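Marar Hand-Held Teaching Gripper
by Trasteck

Add to cart | Ask us something | Spare parts

Hi, and thanks for stopping by! I build these in small runs and I still use one most days, so this page is going to be a bit longer than the usual spec blurb. Skip to the bottom if you only want the numbers.

The Marar is a gripper you hold in your own hand. You squeeze the trigger, the two fingers close, you pick something up and put it somewhere else, and the camera on top records the whole thing. Later on the software works out where your hand went and how wide the fingers were open, and that becomes a demonstration your arm can learn from. I spent years driving an arm around with a joystick to get the same kind of data and my wrists are so much happier now.

It ships with the wide lens as standard. People ask me for a narrower one all the time (less bend at the sides, prettier video), and I do understand, but when your fingers are right down on an object you want to keep the rest of the table in view, or the tracking has very little to hold on to. Give it a week and you stop noticing the curve.

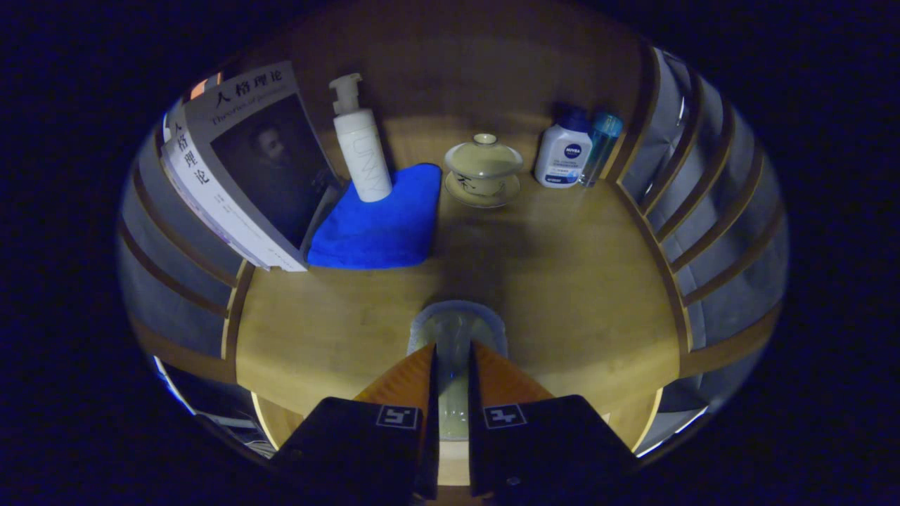 Marar fingers in orange, with the clear container between them. Lidded tea bowl, pump bottle and Nivea bottle behind.

I love a mixed table like this one for practice. Anything clear is a pain for any camera, a lid with a little knob asks for a completely different approach than a bottle does, and a folded cloth is its own adventure! Start with one object if you're new to it, then add the awkward ones as your hand settles down.

About the fingers: they're ridged and they taper, so you can get in next to something without knocking its neighbor over. Each side has its own square marker, and that's how the software reads the opening. Please keep those clean. A thumbprint is fine, but a strip of tape across a corner will ruin a whole afternoon of recording (ask me how I know). If one gets scratched, there's a printable sheet in the box and a spare pair of fingers too.

Can you use it for remote control as well? Yes, with the Prosska base. Clip the gripper in, connect the base to your arm's computer, and the arm follows your hand live. I mostly use it for fixing things up: let the arm try what it learned, take over when it starts to wander, and save that bit as an extra demonstration. The base is sold separately and I'm usually a little behind on them, sorry, so write first if you're in a hurry.

Files come out as ordinary video plus a table of finger positions. Our Mustach viewer opens both side by side so you can throw away the bad takes before training. It's free with the gripper, and a bit plain to look at, but it does the job.

The numbers
Weight: 700 g with camera
Grip settings: 7
Batteries included: 2
Trigger life on my test bench: almost 1000 hours, and that one is still clicking away
Finger color: orange

Next batch goes out in August. Leave your email under the stock notice and I'll write to you when it's boxed up.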